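Notebook 7, Millgate bench
21 Sep 2026

Hot water dispenser scale, continued from the July entries. Aim for the day: get the descaled unit back on the rig, log the outlet temperature through a full draw, and decide whether the flow restrictor stays.

Status at start. Unit A (the Rana) has been on the town supply since July with no filter. Unit B (the Furivel) has the cartridge filter and has been drawing from the same tee. Both have been set to the same point on the dial, but the dials don't agree with each other, so I am going by the thermocouple at the outlet and ignoring the dial marks.

Draw counter on A reads 1587. The counter on B was reset when Aleksi swapped the board and I have no good number for it. The log sheet on the cupboard door has gaps. Treat any per-draw comparison between A and B as unusable until the counters have run together for a while.

Teardown of A. Drained, lid off, four screws, the one at the back left is still the stripped one and needs the bigger driver pushed down hard. Element has an even chalky coat on the lower two turns and heavier deposit at the bend. Tank floor has flakes. The level probe had a crust right up to the collar and I think this explains the false "fill" light from last week. Wiped the probe first, by itself, refilled, and the light went out, so the fault is the probe coat and the float switch is fine. Drained again.

Flakes from the tank floor, dried on paper: 21 g. Did not scrape the element. Last time scraping left bright marks on the sheath and I don't want to do that twice.

Descale. Citric acid, dissolved warm in the jug and then poured in to cover the element. Left 90 minutes with the lid loose. Fizzing was strong at the start and had nearly stopped by the end. Drained through the tap into the bucket. First liter cloudy, then clear. Three rinses with cold, one with hot. The bend still has a patch the size of a thumbnail. Second soak would probably lift it. Did not do one — wanted the unit back together before lunch.

Note on the gasket: it came off flat and a bit glazed on the inner lip. Turned it over and reused it. This is a stopgap. Spare is on order from Flultcombe, part shows as shipped. If the lid weeps, that is the first thing to look at.

Back on the rig. Filled to the upper mark, powered up, waited for the ready light. Thermocouple taped in the stream about where the cup would sit, second one in the tank through the vent hole. Readings at the outlet run below the tank by a steady amount for the first few cups and then the gap opens as cold makeup water gets in. Same shape as July. What changed is the recovery: 190 seconds from the end of the draw to the ready light, and in July it was over a minute longer than that with the scale on. Single run only. Repeat before quoting this to anyone.

Restrictor. Ran the draw with it in and with it out. With it out the stream is faster and spits at the start, and the first cup comes in cooler, I assume from the slug sitting in the spout. With it in, the stream is smooth and the cup takes longer to fill. For the break area I would leave it in. People stand there anyway. Aleksi prefers it out. We can try a week each way and see which one gets complained about.

Taste check. Rinsed until a cup of plain hot water from A had no sour edge. Two of us tried it, then compared it with B. A is slightly flat. B has a faint plastic note, likely the cartridge. Neither shows through black tea. Both show in the plain water if you are looking for it. Used the usual things from the break supplies for the tea cups and kept the steep time the same by the wall clock.
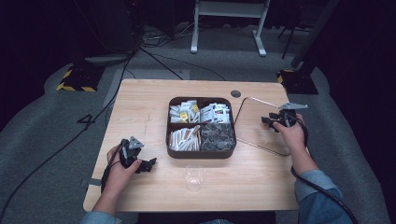

Break supplies. Pyramid tea bags in the lower right compartment, small glass in front.

Tea film. Side observation, worth keeping. A cup made from A before the descale (Friday's water, kept in the flask and reheated) grew a skin within a few minutes. A cup from B did not. A cup from A after the descale did grow one again, thinner to my eye, but the supply hardness has not changed so some film is expected. Descaling cleans the tank and does nothing for the water coming in. Obvious once written down, but the question keeps being asked in the corridor. If we want the film gone, A needs a cartridge too.

Hardness strips: the open tube is past its date and two strips from it gave different colors on the same sample. Threw the tube out. No hardness value logged for today. New strips needed before the next entry or the filter comparison has nothing to stand on.

Leak check at end of day. Dry paper under A, left powered through the afternoon. No spotting at the lid. One drop at the tap after each draw, same as before the teardown, so it is the tap washer and not anything I touched.

To do
Second citric soak for the patch at the element bend.
Repeat recovery run three times from the same fill level.
Fit new gasket when it arrives, bin the turned one.
Tap washer on A, check the size against the drawer first.
Order strips.
Ask Aleksi for the date of the board swap on B and write it on the log sheet.
Replace the stripped screw, back left.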